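Filed under: Laundry & Mudroom | Shoes
Print this page | E-mail to a friend
Shares 80 | Comments 50

Knit runners and the baking soda business

Every April the same advice comes back with the mud. Sprinkle your knit shoes with baking soda, leave them overnight, shake them out and they'll smell like new. I've tried it on three pairs and I'm not convinced. What I got was white powder in the weave, which on dark knit looks worse than the dirt did.

The washing machine crowd are just as sure of themselves. Check the label before you listen to them. Some knit uppers cope with a cold, gentle cycle in a mesh bag, but I wouldn't trust the glue around the sole to enjoy it every week, and I'd never put a pair through the dryer.

My own way is dull. Pull the laces and insoles if they come out. Knock off the dry mud outside. Use a soft brush, cool water and a small squirt of dish soap, and work in the direction of the knit. Blot with an old towel. Stuff with plain paper and change it when it gets soggy – newsprint can mark a pale lining, whatever your grandmother told you.

Annatjie Visser wrote in to say white vinegar fixes the smell. It may, for a day or two. Then you have shoes that smell of feet and chips.

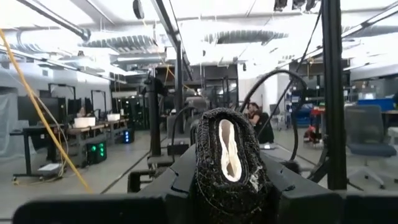

Black knit with white flecks is the most forgiving colour going, so people let it slide and forget the inside. A white lining shows everything. Do the collar first, while the water is clean, and use a toothbrush you've retired. Don't scrub at a pale scuff until you've tried a damp cloth, as rough brushing can leave the yarn fuzzy for good.

As for waterproofing sprays, I've yet to meet one that kept a knit shoe dry through a proper puddle. Wear boots.

Tags: shoes, stains, odours, things that don't work
3,162 views | E-mail | Print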